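Dalal Jaber
31 May 2023

I moved my desk out of the spare room in October and I've been asked a few times how working from the kitchen end of the flat is going. Short thread.

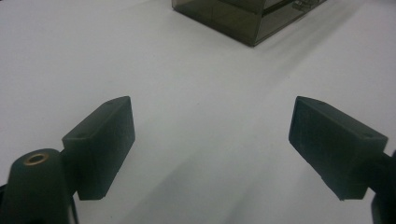 White tabletop, matt finish.

1/ The spare room faced north and cost a lot to heat. Our electricity use over the winter before the move was 3,851 units. The winter after, it was 3,040. Same flat, same two people, same old heaters.

2/ Some of that will be the milder weather. I haven't tried to work out how much. Maya Qudah downstairs kept her desk where it was and her bill went down a bit too, so take my numbers with that in mind.

3/ What I did: shut the spare room door, put a draught strip along the bottom and turned the heater in there to its frost setting. It's now where the bikes and the ironing board live.

4/ The draught strip was the fiddly part. The first one dragged on the carpet. Lalit Bisht lent me a plane and I took 3 mm off the door, then used a brush strip instead of the rubber sort.

5/ Noise is the main drawback. The fridge hums and the bin lorry stops right outside. I take calls with headphones on and I've moved my weekly one with Zaid to the afternoon.

6/ Packing up at the end of the day is a nuisance for the first fortnight and then you stop noticing. Laptop, charger and notebook go in one box file on top of the bookcase. The monitor I sold.

7/ A few people asked about the chair. It's a normal dining chair with a cushion. I wouldn't recommend it for a full week – I'm only at home for part of mine.

8/ If you want to compare your own use, take meter readings on the same date each month and write them down. The estimates on our bills were well out. One quarter they had us down for 1,404 units and we'd used far less.

9/ Next job is the bathroom window, which whistles. Issa reckons it's the hinge seal. I've ordered a roll and will post again when it's in.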